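3월, 오후 2시 10분
미라니 셀 / 주사위 담기 원격조작 시연 수집

오늘 목표는 시연 100개. 목표는 원래 클수록 보기 좋다.
조작은 오전에 Tyson Nguyen, 점심 뒤로는 나. 과제는 늘 하던 대로 스펀지 주사위를 집어 투명 통에 넣기. 작은 주사위는 방해물이라 건드리면 안 되는데, 리더 암만 잡으면 다들 그쪽으로 손이 간다. Tyson은 "정밀도 확인"이라고 했다. 노트에는 딴짓이라고 적어 둔다. 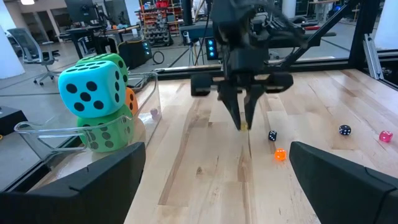
리더 쪽 그리퍼 스프링이 너무 뻑뻑하다. 30분쯤 잡고 있으면 엄지가 먼저 항복한다. 그 상태로 찍은 시연은 닫는 동작이 두 번에 나뉘어 들어가고, Dromenel로 학습을 돌리면 정책이 그 망설임까지 성실하게 배운다. 지난번 체크포인트가 딱 그랬다. 내 우유부단함을 로봇한테서 다시 보는 기분은 별로였음.

메모
1. 에피소드 308: 접근 중 손목을 너무 돌림. 폐기.
2. 에피소드 354: 집는 건 괜찮은데 시작 전에 4초를 멍하니 있었다. 앞부분 잘라서 쓸 것.
3. 초록 주사위는 위에서 곧게 내려와 잡는 걸로 통일. 비스듬히 잡는 시연을 섞었더니 손가락 한쪽만 먼저 닿는 버릇이 든다.

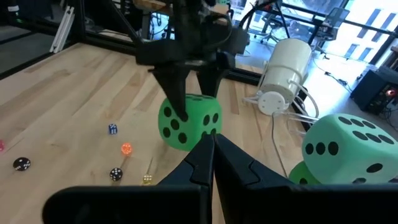

4. 통 위에서 놓는 높이가 사람마다 다르다. Tyson은 높은 데서 떨어뜨리고 나는 거의 모셔다 놓는다. 평균 내면 둘 다 안 하는 동작이 나온다. 통 테두리 바로 위까지 내린 뒤 열기로 합의(합의라기보다 내가 우김).
5. 손목 카메라 노출 고정. 창 쪽으로 돌 때마다 밝기가 출렁인다.

오후 4시 40분
스프링 교체. Wondolthorpe 창고에서 가져온 약한 걸로 바꿨더니 이번엔 너무 헐렁해서 손만 얹어도 닫힌다. 중간 것을 찾을 때까지 고무줄로 버틴다. 첨단 연구다. 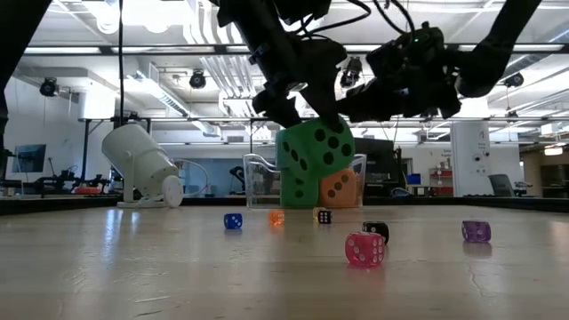 놓기 전에 잠깐 멈추는 건 일부러 남기기로 했다. 위치 보정할 틈이 있어야 통 모서리에 걸리는 일이 줄어들 것 같다. 다만 멈춤 길이는 들쭉날쭉하면 안 되니까 속으로 하나, 둘 세고 열 것. 소리 내서 세면 옆자리에서 쳐다본다.

내일 할 일: 오늘 분 라벨 정리, 폐기 목록을 Tutetia 폴더에 올리기, 고무줄 더 사기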